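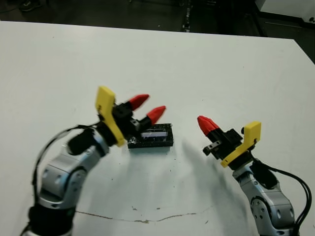 My sister-in-law asked me over dinner when she could stop doing her own dishes, and she asked it like I was holding out on her. I write about this stuff, so apparently I have a release date in my pocket. I told her ten years. Then I said maybe fifteen. Then she said I'd told her five back when the baby was born, and the baby drives now.

So I've been chewing on it, and I've decided I want to quit answering in years. Years are how you get yourself in trouble. What I'd like to do is answer in chores, one at a time, because I think some of them are a lot closer than grumps like me tend to admit, and others are so far off that we ought to be embarrassed when we bring them up in front of people who have actual sinks.

Let's start with picking things up. It sounds dumb, I know. But pretty much every chore in your house is picking things up with some extra steps attached. Laundry is picking things up. Setting the table is picking things up. Getting the kids' room to where you can vacuum is nothing BUT picking things up, and the vacuum robot (which I own, and which I like fine) can't do that part. It drives up to a sock and has a little crisis.

A small black box lying flat on a white table, two arms, nothing in the way. That's the kind of job I'd have put in the "done" column years ago. And a single pick like that, on a good table with decent light, I would mostly call done! You can get an arm to close two fingers on a box. What I care about is the next thing, and the thing after that. Can you get it again when it's turned a quarter of the way around? Can you get it when it's up against the toaster? Can the other hand take it without both hands fighting over it like toddlers? A low little box is sneaky that way. There's hardly any side to grab, and your fingers want to be exactly where the table already is.

I got my feelings about all this from Crichton, which was the shop where I worked for a few years before I did any writing. We packed small parts. I stood at a bench with bins on my left and cartons on my right, and I put 64 pieces in a carton, and when the carton was full I slid it down and got another one. That was the job. If you'd told me back then that a machine could do it I would have believed you right away, because I was doing it with my brain completely switched off. I planned an entire camping trip at that bench. I worked out most of a breakup.

But my hands weren't switched off, and I didn't notice that until much later. When a part was lying flat I'd tip it up with a fingernail. When two were stuck together I'd shake them apart without looking. When one felt wrong (too light, a burr on it, whatever) it went in the reject tray before I'd even had a thought about it. I couldn't have written any of that down for you. I'd have said "I pick them up and put them in the box," and if you built a machine off my instructions you'd have gotten a machine that quits before lunch.

Management did try automating one station while I was there. They bought a setup from an outfit called Draroveck and it was a handsome thing, and the sales guy ran it on a Saturday when the floor was quiet and it packed carton after carton. Monday it met our real bins. It wasn't bad! I want to be fair about this. It did fine for long stretches, and then a part would land in a way it didn't like, and it would stop and blink until somebody walked over. I was usually the somebody. I'd flip the part, push the button, and walk back, and I remember thinking that I'd been promoted to being the machine's fingernail.

That's the number I always want and can never get out of anybody. How long does it run before a person has to walk over? I don't care how fast the video is. I don't care if it's got a face. If it folds 33 towels and then needs me, that's a pretty good appliance, I'd buy that one. If it folds three and needs me, I've got a very expensive roommate.

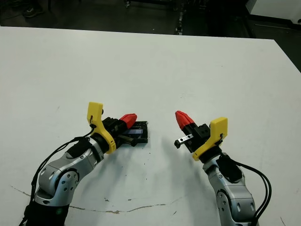 Torquil Leckie wrote to me after my last piece on this and said I was grading on the wrong curve. His point, which he made at some length and with a lot of capital letters, was that I keep comparing robots to a grown-up with forty years of practice, and that the fair comparison is to the same robot a couple of years back. "You complain that it needs help with the towels," he wrote. "You used to complain that it couldn't FIND the towels."

Okay. That's a good one and I've been carrying it around since April. He's right that I moved the goalposts. I used to say a robot would be interesting once it could handle something it hadn't been set up for, and now plenty of them can, at least a bit, and I just went and found something else to be sour about.

Where I part ways with Torquil is on who the grading is for. If you're building the things, sure, compare it to last year's, be proud, buy a cake. But my sister-in-law isn't grading progress. She's got a sink. She's comparing it to standing there for a quarter of an hour with a podcast on, and the podcast option is cheap and it works every night. A chore machine has to beat that, and it has to beat it including the time you spend fetching the spoon it dropped behind the stove.

There's also the table thing. I've said this at parties and people drift away from me, but I think tables do more work in robotics than anyone gives them credit for. Give a robot a table and you've decided how high everything is. You've decided nothing rolls under the couch and nobody's cat is asleep on the job. You've taken about nine-tenths of my kitchen out of the problem. I don't mean that as a cheap shot, it's a sensible way to learn. I learned to drive in a church parking lot. But I wouldn't have told people I was ready for the interstate on the strength of the parking lot, and there's a fair amount of that going around.

The hands are another one. Two fingers, nearly everywhere you look, and I go back and forth on whether this matters. I tried unloading my dishwasher one night using just a thumb and one finger on each hand, for science. You should try it too. Mugs were fine. Plates were okay if I was patient. Bowls nested inside each other about made me cry, and then I got to the silverware basket and I just gave up and used my hands like a person. But here's what surprised me: I was better at it by the end. I'd started nudging things against the side of the rack to get a grip on them, and I'd use the left pair to hold something steady while the right pair got around it. So maybe it's less about the fingers and more about the tricks, and tricks can be learned. I'd like that to be true.

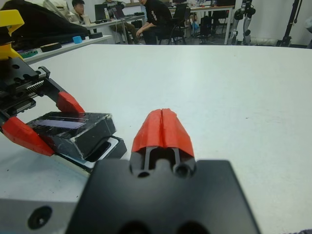
Having two of them helps more than I would have guessed, too. For a long time I figured a second arm was there to go faster, one washes and one dries. Then I paid attention to my own hands for a day and they almost never do separate jobs. One of them is always holding the world still so the other one can mess with it. Opening a jar, peeling a label, getting a battery cover off the remote, threading the drawstring back into your sweatpants. The left hand looks like it's doing nothing. Tie it behind your back and see how your morning goes.

And that's hard in a way that adds up, because now each hand has to know what the other one's doing. Grab a thing with the left and you've changed what the right can get at. I can hold out a box to my wife and she takes it and neither of us thinks about it, but there's a tiny moment in there where we both have it, and one of us has to let go, and not early. We've been married a long time and we still drop one now and then.

So here's my list, and I'm going to be held to it, I know.

Sorting stuff out of a bin on a shop floor, same stuff every day: yes, now, if you keep a person within walking distance. I'd have bet against this once and I'd have lost.

Folding towels: close. I watched a Tasier machine do a stack of them at a trade show last spring and the corners were better than mine. Fitted sheets I won't discuss.

Wiping the counter: people say this one's easy and I don't buy it. Wiping is easy. Knowing that the pile by the phone is important and the pile by the bread is garbage, that's the chore.

Loading the dishwasher: I'd say it can be done slowly with somebody else's dishes. Mine has a pan in it that belongs to no known family of pans.

Picking up the kids' room: no. Ask me again when the kids have moved out.
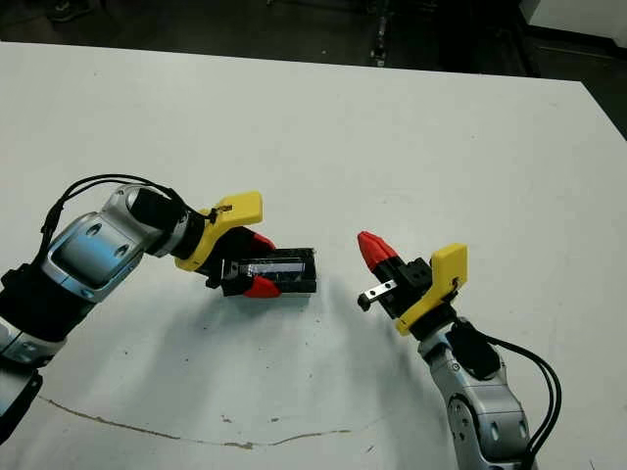
The other thing I'd ask, if you're someone who makes these or sells them or just forwards me the clips, is to show me the boring middle. Zudiveo had a stream up a while back, just an arm moving blocks out of one tray and into another, no music, no cuts, and they let it run to 1,024 blocks. I didn't watch all of it, I'm not made of stone. But I had it on while I cooked, and I learned more from it than from anything with a drone shot in it. It fumbled one and went back for it. It fumbled another and didn't. Somewhere in there it went almost 300 in a row without a hitch, and I caught myself rooting for it while the onions burned.

I'd take an hour of that over any amount of a robot handing a flower to a child. Let me see it miss. A miss tells me what it does about missing, and that's most of what housework is, if you've ever watched anybody make a bed.

I'll admit I'm softer on this than I was. I used to write these columns with my arms crossed. But I pulled so many shifts at that bench, and my wrists still let me know when it's going to rain, and if there's a machine that can take the 64-to-a-carton job off some kid's hands then I hope it comes soon and I hope the kid gets something better out of the deal than I got, which was the button. That last part isn't an engineering problem and I don't hear enough about it from either side.

As for the dishes, I called my sister-in-law back and told her my new system, chores and not years. She listened to the whole thing, very patient. Then she wanted to know if she should still get the old dishwasher fixed, and I said yeah, get it fixed, and she said the guy could come Thursday.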